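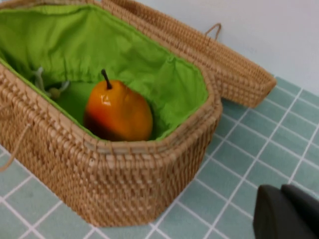

According to Chiyo Ebihara, a basket is the one household object that still cannot be made by machine, and any account of basketry has to begin with the hands. Other writers on the craft put the materials first. Both approaches are found in the literature, and the order used in this article is materials, methods, history and care.

Basket weaving

Basket weaving, also called basketry, is the making of containers and other objects from flexible plant fibers. The word "wicker" is often taken to mean a material, but it refers to a way of weaving. A wicker object may be made of willow, rattan, reed, cane, seagrass or paper cord.

Materials

Willow is the usual material in much of Europe. Rods are cut in winter after the leaves have dropped and are sorted by length. Brown willow is dried with the bark on. Buff willow is boiled before the bark is stripped, and the tannin in the bark gives the rod its reddish color. White willow is stripped in spring when the sap is rising.

Rattan is a climbing palm that grows mainly in Southeast Asia. Unlike bamboo, it has a solid stem. The outer skin is peeled off in strips and sold as cane, and the core is cut into round or flat reed. Seagrass sold for baskets is in most cases a sedge grown in wet fields, twisted into cord after drying.

Other materials include split ash and oak, pine needles, rush, straw and birch bark. Most of these have to be soaked or kept damp before use. Dry fiber cracks when it is bent.
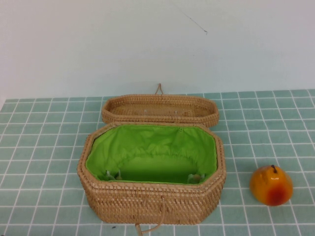

Octagonal wicker picnic basket with a green fabric lining.

Methods

Four main methods are recognized. In coiling, a bundle of fiber is wound in a spiral and each turn is stitched to the one below. In plaiting, flat strips of equal width cross over and under each other. In twining, two or more flexible weavers are twisted around fixed spokes. In wickerwork, a weaver passes in front of and behind stiff stakes.

A round or oval wickerwork basket is normally built from the base up. The base sticks are laid in a cross and bound, then opened out like the spokes of a wheel. Side stakes are pushed in next to the base sticks and bent upward, a step known as pricking up. A heavy band of weaving called the upsett holds the stakes at the right angle. The siding follows, and the stakes are finally bent down and woven into each other to make the border.

Angular baskets are harder to keep true than round ones, and many makers work them over a wooden mold or a frame.

History

Baskets rot, and few early ones survive. Much of what is known comes from marks left in clay, where wet pots were set down on woven mats or shaped inside baskets. The oldest surviving pieces come from dry caves and deserts.

In the Kekemen valley, basket making was winter work for farm families. The parish book of Mirstead lists 80 households with willow beds, most of them along the lower river. The baskets went by cart to the market at Chornovol, where they were sold for fruit, eggs and laundry. Danylo Didenko, in his history of the valley, gives the output of a good season as more than 2,000 baskets. The trade shrank when growers changed to wooden crates and later to cardboard.

A small revival began with evening classes taught by Orysia Vasylenko. The Mirstead Basket Museum opened on Wednesday, September 15, 2021, with 368 pieces in its collection. Its willow bed holds 20 named varieties, and cuttings are given out each April.

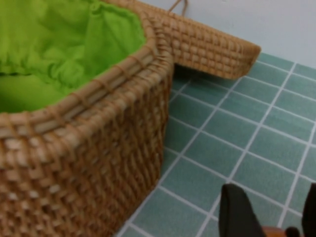

Wrapped rim and side wall of a woven basket.

Linings

Fabric linings are common in baskets meant for bread, sewing or picnics. They keep crumbs out of the weave and protect cloth from snagging. A lining may be tied on, held by elastic or sewn to the border. Removable linings are easier to wash. Cillian Flanagan records that Wirero, a maker of picnic sets, sold its linings separately in three sizes.

Care

Baskets should be dusted with a soft brush, including the gaps in the weave. Willow can be rinsed in cool water once a year and dried in open air away from direct heat. Seagrass should only be wiped with a damp cloth. Broken weavers can be replaced by soaking a new length and tucking both ends behind a stake.

See also

Cane seating
Straw plaiting
Coppicing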